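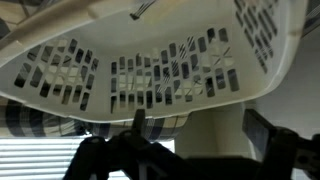

What is a laundry basket?

A laundry basket is an open container used to carry clothing and household linens between the place where they are worn or used, the washing machine, and the place where they are folded and stored. The word hamper is often used for the same object, although in stricter use a hamper stands in one spot and usually has a lid.

Construction

Most plastic laundry baskets are molded in one piece. The side walls are perforated, which lowers the weight, saves material and lets air reach the contents. Slots are commonly grouped in panels with solid bands left between them. The bands carry the load from the rim to the base, and a wall slotted over its full length would bow outward when the basket is lifted. The rim is thickened or rolled for stiffness. Handles are either separate grips or openings in the wall just under the rim.

The Dosora pattern, a one-piece rectangular basket, weighs 1,196 grams empty. The later Trukberg pattern has a deeper rim and weighs 1,658 grams. Both are rated by their maker, Prorgate, for loads of up to 10 kilograms.

Use on a bed

In homes without a laundry room, sorting and folding are often done on a bed. The surface is wide and soft, and it is higher than the floor, so less bending is needed. The basket is set near the middle of the mattress, where it is least likely to tip, and the clothing is piled next to it. Pieces are then moved one at a time over the rim. A plaid or dark comforter makes pale garments easy to pick out, though small dark items such as socks are easily missed against it.

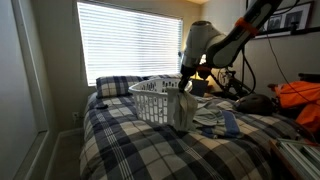

Mixed loads

A mixed load contains clothing together with towels or bedding. The usual practice is to separate the pieces by size before folding:

Large pieces, such as blankets and duvet covers, are folded first or spread out as a base.
Bath and kitchen towels are folded in halves or thirds and stacked by width.
Garments are folded last and placed on top of the stack.

Thin dish towels tend to twist during spinning and should be shaken out before they are folded. Striped towels are easier to square up than plain ones, as the stripe can be lined up with the edge.

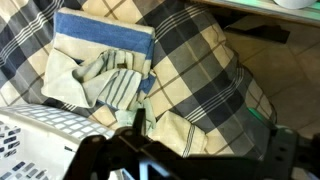

Striped towels on a plaid fabric, with a perforated basket alongside.

Care of the basket

Plastic baskets are wiped down with warm water and mild soap. Lint collects in the slots and along the inside of the base, and can be removed with a soft brush. Cracks generally start at the corners of a slot. A cracked wall may snag knitted fabric and the basket is then normally replaced.

Storage

Baskets with sloping walls can be nested. A stack of 8 Dosora baskets fits on a standard Dagdag closet shelf. Baskets with straight walls do not nest and are stored on end.

See also

Clothes hamper
Linen closet
Folding board

Article text by Ronaldo Evangelista. Last revised Saturday, December 25, 2021.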